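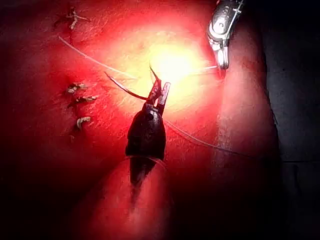 Too much about thread and not enough about knots, wrote Blažena Šťastný in the margin of our last report to the Jevitz Fund. She had a point. The last report devoted most of a page to where we bought the thread. We were proud of the price.

So, knots first this time.

Knot tying

The trainees at the Cetever suturing workshop can now be divided into those who tie a square knot and those who tie a granny knot with great confidence. When we last wrote to you, the second group was winning. It has since shrunk, mostly thanks to Oldřich Tichý, who took over the evening sessions and makes everyone tug on their own work before he will look at it. A granny knot slides when you tug it. There is very little left to argue about after that.

Tying with instruments is going more slowly than tying by hand, as we said it would in the application, though in the application we made it sound like a plan. The common fault is the tail. People leave the short end too long, pull it through the loop, find that it comes and comes, and lose tension on the first throw while they deal with it.

Needle handling

Better than expected. Nearly everyone now grips the curved needle well back from the point and turns the wrist to follow the curve. In September most of them were pushing it straight ahead like a person trying to get a key into the wrong door. We have had our share of bent needles and have stopped straightening them. A straightened needle is weaker than it was, and it teaches bad habits.

Glare remains a nuisance. On a moist, rounded surface the light comes back as one white patch, and the patch likes to settle just behind the needle. The point itself shows up nicely against it. The place where the point is supposed to go in is another matter. Anežka Kopecký has been moving the lamp to the side and dimming it, which helps until somebody moves it back.

Thread

We will be brief, as instructed. With several strands lying across the same field, some pale and one darker, trainees lose track of which one is attached to the needle. They pull the wrong one. The habit we now teach is to follow the thread back from the needle with your eyes before you touch anything, and to park loose ends on one side. It sounds too simple to put in a report to a funder, and it has saved us more time than anything else we tried.

Money and supplies

The grant has 2 parts of 1000 each, one for consumables and one for teaching time. Of the consumables half we have 320 left, which should see us to the end of the spring sessions if the thread is not wasted, and it will be wasted, so we are keeping an eye on it. The teaching half is spent. Oldřich has agreed to carry on through March anyway and has asked that this not be described as generosity.

The practice pads from Giltatell were a disappointment. They tear along the edge after a few stitches, and the trainees began placing their bites much too far out to avoid it, so we had briefly taught a room full of people to sew badly on purpose. The rest of the box is being used for knots only. The replacements from Tian are firmer and cost more.

What is late

The written handout. Romana Čierny has finished the text and is waiting for drawings of the instrument tie, which I promised her in November. I can draw the first throw. The second throw, on paper, looks like an accident with a shoelace. We are asking someone who can draw.

Next

Running stitches start in February, along with a repeat of the knot check for anyone who missed it or would prefer to have missed it. We would like your agreement to move what is left over for thread into pads. Blažena, if you are reading this in the margin-writing mood, the knots got their own section and it came first.

Vlastimil Jelínek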